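Two Hands, One Shelf, a Great Many Cups

29 Sep 2018
Posted by the cup person

My official title has the word "data" in it, so my parents think I work with spreadsheets. What I do is put cups on a shelf. I put them on the shelf with a gripper in each hand, and then I take them off again, and a computer in the corner writes down how I did it so that one day a machine can have my job. I'm told this is an exciting time to be in the field.

The project is called Undetti. The name came down from upstairs and I've stopped asking. The target for this task is 2408 good examples, and as of this afternoon we have 1070. "Good" is doing a lot of work in that sentence. A good example is one where I picked up the cup, moved it, set it down, let go, and did nothing a robot shouldn't learn. Scratching my nose with a gripper, for instance. There's a take from March in which I very clearly do that, and it got all the way through review before somebody at the Dramgate office wrote back with a polite question.

What surprised me is how bad a natural mover I am. I'd always assumed I picked things up the normal way. I hover. I go in, change my mind, back off a little, and come in again from the side like I'm parking a truck. The learning system copies all of it, faithfully. The first model we trained on my takes would reach for the cup, hesitate in a way I recognized from my own wedding photos, and then shove it over. My manager called this "a very strong style signal."

So now there are rules. Reach in one motion. Close, wait a beat, lift. Don't drag the cup across the table even though you want to. Keep the hand that isn't doing anything still, because the model can't tell that it's only fidgeting. (It'll learn the fidget. It loves the fidget.) And change the starting spot every time, on purpose, which is harder than it sounds. Left to myself I put the cup back in the same place like someone returning to their usual chair. Before I fixed that, we had a batch of 92 takes that taught the machine one thing extremely well and nothing else at all. Move the cup a few inches over and it would close its fingers on the air, lift the air, and set the air down very gently on the shelf.

We threw those out. I took it better than you'd expect, meaning I went and sat in my car for a while.

The shelf is the annoying part. On the table you've got forgiveness in every direction, but up there you're letting go of something at the end of a straight arm, and the cable has opinions about where your elbow goes. By midmorning my shoulder is making a noise. I asked for a lower stand and was told that kitchens have high shelves. Fair enough. I asked whether the robot's shoulder would also make a noise and was told to please get back to it.

Mendus, which is the outfit that does the training runs, wants more mistakes in the next batch. Small ones, with a recovery: miss the cup a little, notice, fix it. The idea is that a machine that has only ever seen things go right has no clue what to do when they don't. I spent six months getting the hover out of my arm and now they'd like some of it back, but deliberate this time, and labeled. I've been practicing at home with a jar of Villalobos salsa and a pair of kitchen tongs. The tongs are fine. The jar is on its second lid.

Anyway, with 2 grippers the count goes up faster than it did with one, once you stop trying to think about both of them. I look at the hand that's busy and trust the other one to stay where I left it.

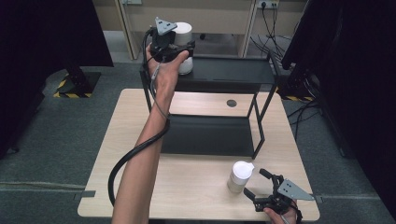
The trick with the release is to open slower than feels polite. If you snap the fingers apart, one side always lets go first and the cup gets a little kick, and then you've got a take that ends with a wobble and an argument over whether a wobble counts. My vote is that it counts if the cup is still standing when the recording stops. I'm back on it tomorrow morning, lower numbers first, shoulder permitting.

Contact | Copyright 2018, all rights reserved | Back to top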